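Trernwood Berth Planner: Set-up Guide
Section 4. Setting up the berth register and vessel calls

4.1 Before you begin

This section covers the first entry of quays, berths and bollards, the tidal windows, and the import of vessel calls. It applies to the server edition at release 18 and later. Sites moving from the older Hindon berth book should read 4.6 before entering anything by hand.

You will need:

an account with the Harbour Admin role
the current quay drawings, with bollard numbers
the latest sounding for each berth pocket
the tide station code used by your port
the berthing rules in force, including any restrictions on night working

Sign out of the Planner on all other workstations. The register is locked while an administrator is editing it, and a second session will open as read only without a warning.

The worked values in this section are taken from the Drundusthorpe river terminal. Do not copy them into a live register.

4.2 Entering a quay

1. Open Register, then Quays, then New.
2. Enter the quay name as it appears on the port chart. Names may be up to 40 characters. Do not use a forward slash.
3. Enter the total quay length in metres, measured along the fender line.
4. Set the zero point. This is the end from which bollards are counted. At Drundusthorpe it is the downstream end.
5. Enter the quay bearing in degrees true.
6. Select the surface load class.
7. Press Save. The quay appears in the list with the status Draft.

Note. The zero point can't be changed once a berth has been attached to the quay. If it has been set at the wrong end, delete the quay and start again.

Note. Dolphins and mooring buoys are not quays. Enter them under Register, Fixed Points. They can be linked to a berth in step 6 of 4.3.

4.3 Entering berths and bollards

A berth is a length of quay with its own depth and its own set of rules. Berths may overlap. Two berths that overlap cannot be allocated at the same time unless Shared Length is ticked on both.

1. Select the quay and press Add Berth.
2. Enter the berth code. Codes are in capitals and must be unique across the whole port.
3. Enter the start and end positions in metres from the zero point. The Drundusthorpe example starts at 0 and ends at 138.
4. Enter the maintained depth below chart datum, then the date of the last sounding.
5. Enter the under-keel allowance. The Planner adds this to the declared draught of each vessel when it checks a call.
6. Link any fixed points used for head or stern lines.
7. Open the Bollards tab. Enter the first and last bollard numbers and the spacing, and press Fill. Bollards are placed at even spacing from the berth start.
8. Correct any bollard that is not on the even spacing by typing over its position.
9. Enter the safe working load of each bollard in tonnes. The value for the Drundusthorpe example is 50 throughout.
10. Press Check Berth. Errors are shown in the lower pane and must be cleared before the berth can be published.

Caution. A bollard that is out of service must be marked Withdrawn. Do not delete it. Deleting a bollard renumbers the remainder of the berth, and mooring plans already issued will then refer to the wrong positions.

If Check Berth reports "length mismatch", compare the end position of the last berth with the total length of the quay. The usual cause is a quay length taken from the cope edge and berth positions taken from the fenders. 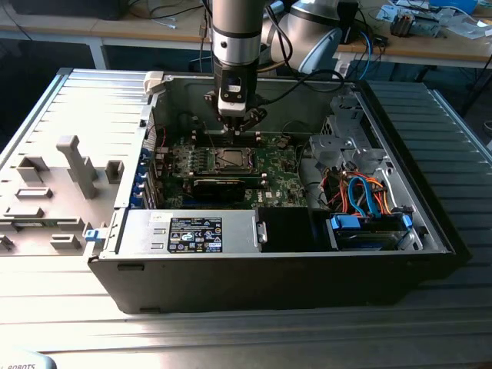
4.4 Tidal windows

The Planner does not calculate tides. It reads predicted heights from a station file supplied each year and interpolates between the entries.

1. Open Register, then Tides.
2. Press Load Station File and choose the file for the coming year.
3. Check that the station code shown in the header matches your own.
4. Set the time zone of the file. Most station files are issued in UTC with no summer adjustment. Select UTC unless the file header states otherwise.
5. Enter the offset in minutes and the height correction in metres if the berth is at a distance from the station.
6. Press Test Window, enter a trial draught, and compare the result with a hand calculation for at least one spring tide and one neap.

A window is drawn in green where the predicted height gives the full under-keel allowance, and in amber where it gives the vessel draught but not the allowance. Calls can't be confirmed in an amber window without a second approval.

Caution. Loading a station file replaces the one already held for that year. Confirmed calls are not checked again until Recheck All is run from the Calls menu. Run it straight away.

River levels are not included. Ports above the tidal limit, or with heavy fresh water flow in winter, should apply their own correction in step 5 and review it each month.

4.5 Importing vessel calls

Calls may be typed in singly or imported as a file. The import format is comma separated text with one call per line. The column order is fixed:

call reference, vessel name, length overall, beam, arrival draught, departure draught, requested arrival, requested departure, cargo code, agent code

Times are entered as local time in 24 hour form. Lengths and draughts are in metres with a full stop as the decimal mark. Leave unknown fields blank but keep the commas.

1. Open Calls, then Import.
2. Choose the file and press Preview.
3. Look at the first few lines in the preview. If vessel lengths are shown in the beam column, the file has a missing comma.
4. Set the action for duplicates. Skip leaves the existing call as it is. Replace overwrites it and returns its status to Requested.
5. Press Import. Rejected lines are written to a file with the same name and the ending .rej.
6. Correct the rejected lines and import the .rej file on its own.

Calls longer than the berth they request are imported but flagged. Calls with no draught are imported with the status Incomplete and are left out of the tidal check.

Note. Cargo codes are matched against the list under Register, Cargo. Codes for dangerous goods must be entered in that list first. An unknown code is treated as general cargo.

4.6 Moving from the Hindon berth book

The converter reads Hindon files saved in August of the current year or later. Older files must be opened and saved again in Hindon before use.

1. Make a copy of the Hindon folder. Work only from the copy.
2. Open Tools, then Convert, and select the copy.
3. Choose the quay to which the berths belong. The quay must already have been entered as in 4.2.
4. Press Convert and wait for the report.
5. Compare the berth list in the report with the Hindon printout.

The following are not carried over: free text notes on berths, agent contact details, and any call with a departure date in the past. Bollard loads are carried over only where Hindon held them in tonnes. Loads in kilonewtons are left blank and must be typed in.

Crane positions held by the Rosenthal yard module are read separately. See Section 7.

4.7 Publishing the register

1. Open Register and select Publish.
2. Read the list of changes. Each line shows the old and new value.
3. Enter a reason for the change. This is stored in the log and can't be edited afterwards.
4. Press Confirm.

The status of each quay changes from Draft to Live. Workstations pick up the new register at the next sign-in. To go back to the previous register, select Restore from the same menu. Only one earlier version is held.

Section last revised 17 Oct 2026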